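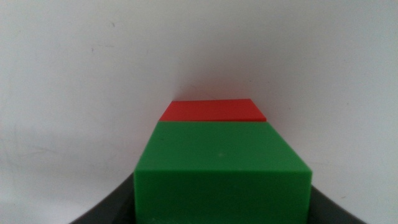 緑色のプラスチックのブロック。

資料室 > 公開データ > 色名 > Kilevley 色名聞き取りデータ

印刷する | メールで送る

Kilevley 色名聞き取りデータ README

最終更新：2023年9月26日

最初に読んでほしいこと

このデータで「日本語話者は緑を青と呼ぶ」と言いたい人は、ファイルを開く前に「使ってほしくない使い方」の節を読んでください。読んだうえでまだ言いたければ止める手段はありませんが、引用元としてこのREADMEの該当箇所も併記してもらえると助かります。

Kilevleyは、色見本を一枚ずつ見せて「これは何色ですか」と尋ね、返ってきた言葉をそのまま書き取ったものです。回答者は200人、回答は1,640件。うち853件が、青から緑にかけての色票に対する回答です。当初の計画書には3,000件と書いてありました。届かなかった理由は後で書きますが、3,000という数字のほうにも大した根拠はなかったと私は思っています。計画書を書いた時点では、切りのよい数字が必要だったのでしょう。

中身はCSVが三つと、聞き取り用紙の雛形、それにこのREADMEです。解析コードは付けていません。以前の版に付いていたものは、色名の表記を勝手にまとめてしまう不具合があったので外しました。直す予定はありません。

どこから来たデータか

聞き取りの場所は二か所です。一つはGilanceの町の文化会館で開かれている日本語講座の教室、もう一つは塗料店Pichlerの売り場の奥にある、見本帳を広げるための机です。講座のほうはRosalie Lüthiが、店のほうはCyrill Aebischerが主に担当しました。私は表記の整理と、このREADMEの日本語を引き受けています。

回答者は、日本語を母語とする人と、ドイツ語を母語として日本語を学んでいる人が混じっています。混ぜたことについては最初から反対でした。比較ができるからというのが賛成側の言い分でしたが、年齢も、職業も、聞き取りの場所も二つの集団でまるで違います。違いが出たとして、それが母語のせいなのか、塗料店に来るような人だからなのか、分ける方法がこのデータにはありません。列は分けてあります。分けてあるからといって、比べてよいことにはなりません。

塗料店の客は色の名前をよく知っています。というより、色の商品名をよく知っています。「セージ」「オリーブ」「モスグリーン」と即答した人が、普段の会話でそう言っているかどうかは別の話で、店の机に座らされた時点で、店の言葉で答えるモードに入っていると考えるのが自然でしょう。教室のほうも事情は似ています。先生の知り合いが色見本を出してくれば、学習者は教科書で習った語を探します。どちらの場所でも、聞き取れたのは「その場で求められていそうな答え」です。

色票について

使った色票は塗料店の見本帳から切り出した紙片で、つやのないものを選んであります。番号は我々が振ったもので、見本帳の番号とは対応しません。対応表を公開してほしいという要望を何度か受けましたが、見本帳の権利がこちらにないため出せません。

色の値はDurikで測りました。Durikは手持ちの小さな測色計に付いてくるソフトで、測定値をL*a*b*で書き出してくれます。書き出してはくれるのですが、測定条件の一部を記録しません。光源の設定はD65だったはずです。「はず」と書いたのは、設定画面の控えを誰も取っていなかったからで、Benedikt Hollensteinはそれで間違いないと言い、Luzius Haslingerは途中で一度変えたような気がすると言っています。どちらの記憶を信じるかは利用者に任せます。私は、どちらも信じないで使える用途にだけ使うのが安全だと思います。

小数点以下二桁まで値が入っていますが、二桁目に意味はありません。一桁目も怪しいところです。丸めて公開する案もありましたが、丸めると今度は「丸める前の値があるはずだ」という問い合わせが来るので、そのままにしました。

もう一つ、色票は紙です。紙で「緑」と答えた人が、同じ測色値のプラスチックや布を見て同じように答えるとは限りません。つやがあれば照り返しの部分だけ白っぽく見えますし、立体であれば面ごとに明るさが変わります。それでも私たちは、おもちゃの積み木を見れば面がいくつ見えていようと一言で「緑の積み木」と言ってしまいます。紙片を一枚ずつ見せるやり方は、その一言がどう出てくるのかについてほとんど何も教えてくれません。色名調査の論文を読むと、紙片での結果がいつの間にか「人は世界をこう見ている」という話になっていることがあります。そこに橋を架けるだけの材料は、少なくともこのデータにはありません。

聞き取りの手順

机に灰色の厚紙を敷き、その上に色票を一枚置きます。聞き手が「これは何色ですか」と尋ね、最初に口から出た言葉を用紙に書き取ります。言い直しがあれば、それも書きます。一人に見せるのは最大十枚で、疲れたと言われたらそこで終わりです。途中で終えた人の回答も捨てていません。

質問文は一つに決めてあったのですが、守られていない回があります。「何色に見えますか」と聞いた用紙と「この色を何と呼びますか」と聞いた用紙が混じっていました。些細な違いに思えるかもしれません。しかし「見えますか」と聞かれると、人は「青っぽい緑」のように見え方を説明し始めます。「呼びますか」と聞かれると名前を探し、見つからなければ黙ります。用紙に質問文の控えがあるものは question_form の列に入れてあります。控えがないものは空欄で、推測で埋めることはしませんでした。

照明は管理していません。教室は蛍光灯と窓の光、店は天井の照明だけです。時刻は午前か午後かしか残っていません。

色覚についての質問は、任意で一問だけ設けました。答えたくない人は飛ばせます。検査はしていません。したがって color_vision の列に「特になし」とあっても、本人がそう答えたという以上の意味はありません。

ファイル

responses.csv
回答の本体です。一行が一回答。文字コードはUTF-8、区切りはカンマ、改行はLFです。表計算ソフトで直接開くと、chip_id の先頭のゼロが消えることがあります。

respondents.csv
回答者ごとの情報です。年齢は十歳刻み、居住地は入っていません。

chips.csv
色票の番号と測色値です。上に書いた注意をもう一度読んでから使ってください。

form_ja.txt
聞き取り用紙の雛形です。ドイツ語版は担当者の手元で改訂が重なり、どれが使われた版なのか確定できなかったため収録を見送りました。

responses.csv の列

response_id　回答の通し番号。欠番があります。撤回を申し出た人の分を削ったためで、番号は詰めていません。

respondent_id　回答者の番号。

chip_id　色票の番号。三桁の文字列として読んでください。

order　その人に見せた順番。1から始まります。順番は無作為のつもりでしたが、店では束の上から順に見せた回があり、隣り合う色が続いていることがあります。直前に見た色に引きずられた答えが混じっていると考えたほうがよいでしょう。

raw_answer　書き取ったままの答え。「みどり」「緑」「ミドリ」は区別してあります。ただし、かな漢字の別は回答者の意図によるものではありません。口で答えているのですから、書き分けたのは聞き手です。表記の違いを回答者の語感の違いとして分析した例を一度見かけました。やめてください。

normalized　表記をそろえた答え。私が手でそろえました。「黄緑」と「きみどり」はまとめ、「緑」と「グリーン」はまとめていません。「青緑」と「緑がかった青」もまとめていません。まとめるかどうかで集計結果がかなり動くので、論文に使うなら自分の方針を立ててやり直してください。

revision　言い直しがあった場合の、二番目の答え。

hesitation　ためらいの有無。聞き手が「ためらった」と感じたら1です。何秒黙ったらためらいなのか、基準は決めていませんでした。この列は聞き手の性格を測っている疑いがあります。

question_form　質問文の種類。前述のとおり空欄があります。

site　class または shop。

note　聞き手のメモ。個人がわかる記述は削りました。

respondents.csv の列

respondent_id　回答者の番号。responses.csv と同じものです。

age_band　十歳刻みの年齢。

l1　母語の自己申告。ja、de、other の三種類。二つ以上を挙げた人は、先に挙げたほうを入れてあります。これも乱暴な処理で、二つの言葉で育った人に「先に言ったほう」を母語として割り当てる理屈は本当はありません。

ja_years　日本語を学んだ年数。母語話者は空欄。

color_vision　色覚についての自己申告。

「青信号」の話

日本語の色名を扱うと、必ず信号機の話になります。緑に見えるものを青と呼ぶのだから、日本語では青と緑の区別が曖昧なのだ、という筋書きです。話としては面白く、講座の初回の雑談にはうってつけで、私自身も昔は喜んで話していました。

このデータを整理していて気になったのは、「青信号」「青りんご」「青葉」といった語を知っていることと、目の前の紙片を青と呼ぶことの間に、思ったほど関係が見当たらないことでした。緑の中ほどにある色票を見せられて「青」と答えた日本語母語話者は、記録の中に一人もいません。境目にあたる青緑の色票では答えが割れますが、割れ方は学習者のほうでも似たようなものです。もっとも、似ていると言えるほどの件数がどちらにもないので、「似ていた」と引用されるのも困ります。

「青信号」は、信号の名前です。「白ワイン」が白くないことを理由に、人々が白と黄色を見分けられないと主張する人はいません。信号機についてだけ同じ理屈が通用しているように見えるのは、外国語の話として聞くと変わった話ほど信じたくなるからだろうと、私は疑っています。疑っているだけで、それを示すデータは持っていません。

逆向きの断定にも同じくらい注意が要ります。「だから言語は色の見え方に影響しない」とも、このデータからは言えません。名前を尋ねただけで、見え方は測っていないからです。反応時間も、弁別の成績もありません。

二重書き取りの結果

教室の聞き取りのうち一部の回では、聞き手とは別にもう一人が同席し、同じ答えを独立に書き取りました。同席したのはVusumuzi Pillayです。二人の用紙を突き合わせると、答えそのものはよく合っていました。合わなかったのは、言い直しをどこまで書くかと、例の hesitation の列です。ためらいの判定については、一致率を計算して載せる案がありましたが、偶然でもこのくらいは合うだろうという程度だったので、数字を載せて立派に見せるのはやめました。

書き取りの違いで一つだけ興味を引いたのは、「うーん、緑」の「うーん」を書いた人と書かなかった人がいたことです。書かなかった側は、それを答えの一部だと考えていませんでした。書いた側は考えていました。手順書にはどちらとも書いてありません。

3,000件に届かなかったこと

計画では教室と店に加えて、駅前での聞き取りをするはずでした。5月に一度試し、すぐにやめています。立ち止まってくれる人は少なく、屋外では日差しで色票の見え方が変わりすぎました。その日に取った回答は収録していません。件数を稼ぐために入れてはどうかという意見は最後まで残りましたが、照明を管理していないデータに、さらに管理できない照明のデータを足して、何がよくなるのかという質問に答えは返ってきませんでした。

件数の少なさは、このデータの一番の欠点ではありません。同じやり方で倍の件数を集めても、同じ偏りが倍になるだけです。「今後の課題：サンプル数の拡大」と書いて済ませるREADMEをよく見ますが、たいていの場合、拡大の前にやることがあるはずです。

使ってほしくない使い方

日本語話者とドイツ語話者の「色の感じ方の違い」の根拠として使うこと。

特定の測色値に対する「正しい色名」の表として使うこと。色名の自動判定に組み込みたいという相談が来たことがあります。chips.csv の値の素性を考えると、勧められません。

hesitation の列を「認知的負荷」と言い換えること。

年代別の集計を棒グラフにして「若者は外来語の色名を好む」と書くこと。塗料店の回答者は年齢が偏っており、しかも店の回答には外来語が多いのです。年齢の効果に見えるものは、場所の効果かもしれません。

差し支えないと思う使い方

自由記述の表記ゆれを扱う練習。聞き取り用紙を設計するときの、失敗例の参照。授業で「このデータから何が言えないか」を話し合う材料。最後の用途は実際に何度か試しましたが、受講者が言えないことを見つけるのは早く、言えることを見つけるのに手間取っていました。

撤回と個人情報

回答者には、後から撤回できると口頭と紙で伝えてあります。撤回があった場合は該当する行を削り、このREADMEの件数を改めます。冒頭の件数は撤回分を除いたものです。すでにダウンロードされた旧版からは消せません。旧版を持っている人は新しい版に差し替えてください。お願いしているだけで、確かめようはないのですが。

回答者番号と本人を結びつける名簿は、聞き取りの終了後に破棄しました。そのため、撤回を希望する場合には、聞き取りの際に渡した控えの番号が必要です。控えをなくした人への対応は決まっていません。これは我々の手落ちです。

よくある問い合わせ

色票の画像はあるか。
ありません。画面に表示した時点で別の色になります。測色値から画像を作って配っている人がいるようですが、こちらでは確認していません。

normalized の列に「エメラルド」と「エメラルドグリーン」が両方ある。
別の答えとして扱っています。片方は石の名前でもあり、本人がどちらのつもりで言ったのか尋ねていません。

同じ人に同じ色票を二度見せた行があるか。
意図したものはありません。手違いで二度見せた例はあり、note に「重複」と書いてあります。同じ人が同じ紙片に違う名前を答えた例も含まれます。削らずに残しました。個人の色名は安定していると仮定する分析をする人には、まずそこを見てもらいたいと思います。

続きを集める予定は。
店の側からは続けてもよいと言われています。質問文を統一し、測定条件を控え、照明をそろえてからにしたいというのが私の意見で、そこまでするなら最初からやり直すのと変わらないという反論も受けています。

引用するとき

データ名と版の日付を書いてください。「日本語の色名に関する大規模調査」と紹介された例がありましたが、大規模ではありませんし、調査と呼べるかどうかも人によるでしょう。「聞き取りデータ」でお願いします。

利用条件

非営利の利用は自由です。加工したものを配る場合は、何をどう加工したかを書いてください。特に normalized を作り直したときは、列名を変えてください。同じ列名で中身の違うファイルが出回ると、こちらに問い合わせが来ます。

変更の記録

今回の版：解析コードを削除。question_form の空欄を推測で埋めていた行を空欄に戻した。form_ja.txt の誤字を訂正。

前の版：撤回分を削除。site の値を日本語から英字に変更。この変更は不要だったと今では思うが、戻すとまた誰かの手元で動かなくなるのでそのままにしてある。

最初の版：公開。chip_id が数値として保存されていたため、使わないでください。

お問い合わせ：Kilevley 色名聞き取りデータ係 | © Kilevley | ページの先頭へ戻る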